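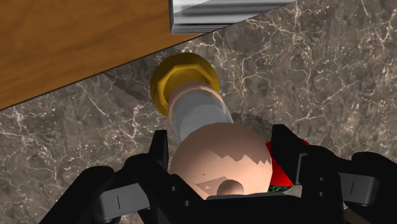 Dark marble, pale veins, a bit of warm wood grain.

Okay, 800 silver thread, because I finally have a piece of my own and I can't stop talking about it!

It's a filigree bracelet, flat panels joined with little round links, and I bought it at the Park Street antiques hall in Mivdale. It was in a tray marked "costume" under a pile of clip-on earrings. I turned it over and there it was on the clasp tongue: 800. I tried to keep my face very still at the counter.

If you're used to American sterling you may never have run into this one. Sterling is 925 parts silver in a thousand. 800 is 800 parts, with the rest mostly copper. You see it a lot on older pieces from Germany, Italy and other parts of Europe, and plenty of it is gorgeous work.

The extra copper makes it a little harder and a little warmer in color. Next to my sterling chain it has this faint creamy look. I love it. It also tarnishes faster, so you get that deep gray down in the scrolls where a cloth never reaches.

Please don't dip filigree!! I know the jar of dip is right there. It strips the dark out of every corner and the whole pattern goes flat, and then the liquid sits inside the wire where you can't rinse it properly. Mild soap, lukewarm water, the softest brush you own, and a long dry on a towel.

The clasp was my one worry. It's a box clasp and the tongue had lost its spring, so it slid out if I so much as waved at someone. I took it to Bilal Fakhoury at Skodance (tiny shop, bench in the window, you can watch him work) and he let me ask as many questions as I wanted.

He looked at the solder first. Somebody had mended a link years ago with what he was pretty sure was lead solder, a dull gray blob right on the join. He won't put a torch anywhere near silver until every bit of that is off. Lead eats into the silver when it's heated and leaves pits. I had no idea!

So the job went: scrape off the old blob, new silver solder on that link, then open the tongue a hair and work it until it clicked. He did NOT polish it. I asked him not to and he said good.

5 days at the shop. I missed it like a pet.

A few people asked about the maker. There's a second stamp beside the 800, very worn, and under a loupe I get part of an oval and maybe one letter. Carla Srour has been through her reference books for me and wouldn't commit to anything. Her best offer was "Italian, between the wars, don't quote me," so Carla, sorry, I'm quoting you.

For anyone starting out: get a 10x loupe before you get anything else. Mine is a plain Daso one and it lives in my coat pocket. Check the clasp, the pin stem on a brooch, the inside of a ring, the bail on a pendant. Marks hide in silly places and half of them look like scratches until the light hits sideways.

And a stamp is only a stamp. Clasps get swapped. Mine matches the panels in color and wear, and Bilal tested a panel as well as the clasp, which made me feel a lot better about it.

Wearing it today with a plain gray sweater, sleeves pushed up so everyone has to see it. It makes a tiny rustling sound when I type.

Next I want a brooch in the same kind of work, ideally with the old C-catch still on it. If you have one, post the back as well as the front please! I want to see hinges.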